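Stumar Two-Arm Bench Enclosure
Kits and Furniture / Bench Systems / Shared Workshop Series

The Stumar Bench Enclosure is a self-build station for two table-mounted robot arms, intended for home builders and member-run workshops. It was developed at the Cultville shared workshop under Dardo Henríquez, and the build documented on this page remains in regular use there.

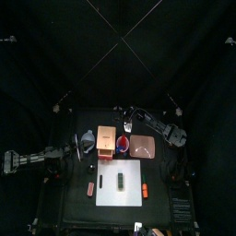
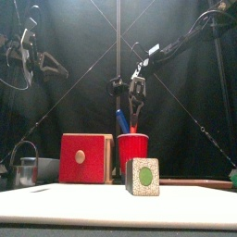 Two arms at work over the table, against the black backdrop. Second view: right gripper at the red marker in the cup.

Description
The kit provides a dark backdrop and a work surface that both arms can reach from opposite sides. Household and stationery items may be used as work pieces; cups, markers and small drawer boxes are suitable for first exercises. The arms, grippers and controllers are not included and must be purchased separately.

Specifications
Table depth: 1000 mm
Enclosure width: 1000 mm
Enclosure height: 2000 mm
Weight, without arms: 85 kg
Backdrop: black fabric, removable
Assembly: two persons, around four hours

Supplied parts
Uprights and cross rails, fabric panels, wall clamps, corner brackets for the rear edge of the table, fixings and a printed assembly guide. Cable ties are supplied in one size only.

Installation
The station must stand on a level floor. Builders should fit the rear brackets before hanging the fabric. Cables should be left with enough slack for the full travel of each arm — a short cable will pull at the wrist joint. An emergency stop, supplied by the builder, must be within reach of the operator at all times.

Compatibility
The standard mounting plate is drilled for Varghese arms. A Gromthorpe adapter plate is available as an option and raises the arm base slightly; reach should be checked again after fitting.

Ordering
Orders are accepted from individuals and from registered workshops. Kits ordered before the end of July are shipped with the revised assembly guide. Replacement fabric panels and clamps may be ordered separately under Spare Parts.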